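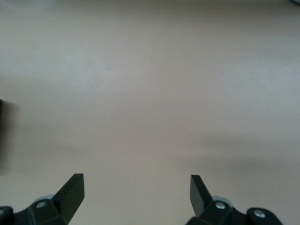

The Case Against the Fruit Bowl

My mother owned a fruit bowl the way other families owned a piano. It was 18 inches across, had come from the pottery at Flevotbridge, and was dusted more often than it was filled. Fruit went into it to be admired. What we ate came out of a plastic bag in the laundry, beside the spare light bulbs.

I inherited the bowl and most of the attitude. For years I arranged apples in it on shopping day and found the bottom one a fortnight later, brown on its underside and faintly alcoholic. A bowl is a funnel with the hole filled in. Everything rolls to the middle, leans on its neighbour and sulks. The good stuff sits on top where guests can see it, and you eat downward toward the evidence.

Shops are happy to sell you a cure. Ivine does a tiered stand in powder-coated wire that costs $458 and leaves a grid pattern on anything softer than a turnip. Szénási, whose catalogue I read in the bath, offers a hand-turned platter with a separate dimple for each piece, as though fruit were eggs. I weighed mine when it arrived and it came to 838 grams before a single plum had gone near it. It now holds keys.
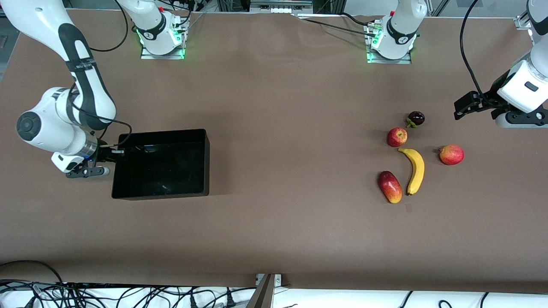
Page last changed: September, 4:10 pm

My own conversion was to the plain black plastic bin, the rectangular sort with high glossy walls and no ambitions. It has a flat floor, so nothing is obliged to lie on top of anything else. You can wipe it out in one pass. It has never been given as a wedding present, and you can leave it on the table without anyone asking where you found it.

The other half of the method is the table itself. Fruit comes home and gets tipped out at one end, in a cluster, on whatever brown covering you've put down (a few creases along the far side are fine, and ironing it is a sign of trouble at home). There it waits beside the bin while you look it over. Anything bruised gets eaten standing up. The rest goes in, one piece at a time, firm ones first, and you'll be surprised how much colour a handful of fruit can give a table when it isn't trying to be a still life.

My mother's bowl is on top of the fridge. I dust it at Christmas.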